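Kitchen table tips from the Plornura club

I've been running the Saturday robot club in Castville long enough to have a drawer full of chipped mugs, and people from other schools keep writing to ask how we set up our kitchen table. So here are the things I'd tell you over coffee, in no order at all. We have two arms, a brown tabletop and a bunch of teenagers who all want to go first.

Buy the mug tree before you buy anything else. A mug on a flat table is fine for week one, but kids get bored with it fast, and a peg gives them something to really aim for! Ours is plain wood with a square foot. Use two mugs in colors that look nothing alike. We started out with two white ones and spent a whole evening arguing over which was which in the notes. 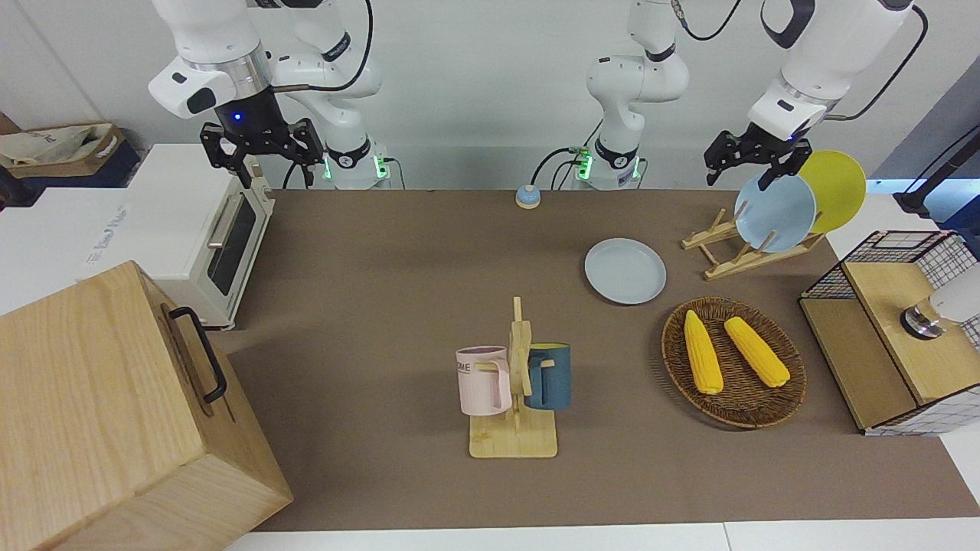

Same goes for plates. Get light plastic or cheap stoneware to begin with, and keep the good ones for the week before the contest. I paid 2 dollars apiece for ours at the thrift store on Jaramillo and I don't cry when one goes. A dish rack with nice wide slots saves a lot of grief too (the skinny wire kind grabs the rim and won't let go).

Play corn is better than play apples. I'll fight anyone on this. Apples roll, and then somebody is under the table for ten minutes. Corn has a long side and a short side, so the students have to think about which way to turn the wrist before they close the fingers. Put it in a shallow basket and turn the cobs a little between tries, or the team just learns one spot.

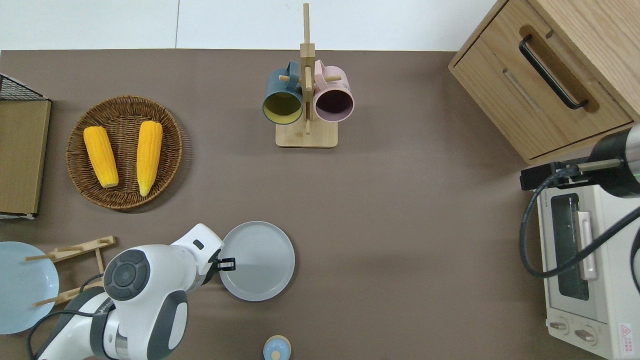
Mugs, corn, plates and the toaster oven, with both arms over the table.

About tape. Put a tiny piece under every object's corner while you practice, and write the object's name on it in pencil. Blue painter's tape comes up clean. The silver stuff doesn't, and I have the sticky patch to prove it. Dulce Carrillo, our senior this year, takes a phone picture of the table before each round and props it up next to the keyboard, and resetting goes so much quicker now that I wish I'd stolen the idea sooner.

Check the cables before you check the code. I mean walk around the whole table, look at every loop, and wiggle the arms through their full reach slowly with one hand on the stop button. A loop that hangs fine at rest can catch on an oven door handle the second the elbow comes down. 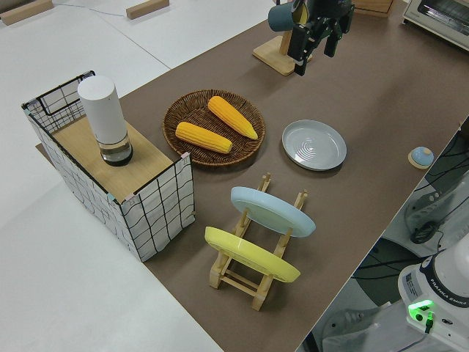 Toaster ovens and other things with doors

Leave it unplugged. Cut the plug off if you have the nerve - I did. Then stick rubber shelf liner under the feet, the bumpy kind, so the whole oven doesn't slide when an arm pulls on the door. Drawers are the same story. Rub a candle stub along the runners and they'll open with half the tug.

If the fingers slip on a handle, try wrapping the handle first and leave the gripper alone. One turn of bandage tape does it. Our budget for the whole year was 649 dollars and I'd guess bandage tape was the best money in it.
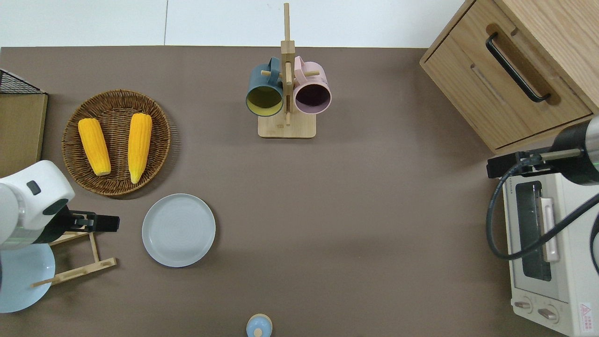
Citlali Trujillo
Club coach, Plornura Robotics, Castville

Scoring sheets! Make your own, please. The Flusotley contest in May gives you a form, but it only has room for a total, and a total won't tell the kids that they lose all their time on the mugs. Ours has one line per object and a blank for grumbling. We had 496 tries written down by spring break and the grumbling column was the most useful part.

Wipe the tabletop with a barely damp rag at the end of the night, and do the plates with dish soap every couple of weeks. Greasy fingerprints make them slick. Put everything away in one bin with a lid, small stuff on top.

Dulce wants me to add that snacks go on the other table. Yes. Real food and play food have been mixed up before, and I was the one who bit the corn.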